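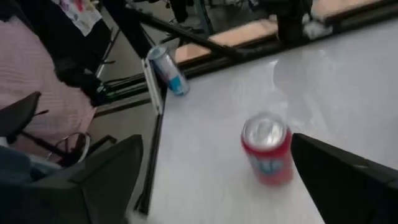

Item 3, Sinby teleoperation trial. The site lead reported 271 demonstrations recorded by remote control and asked for 46 more. Two members doubted that more of the same would help. The wrist view has the red can standing upright between the fingers and the silver and blue one on its side – the meeting asked how many runs cover picking up a can lying down. No figure was available. Request deferred to March. Action: Clornov to supply a breakdown by can position.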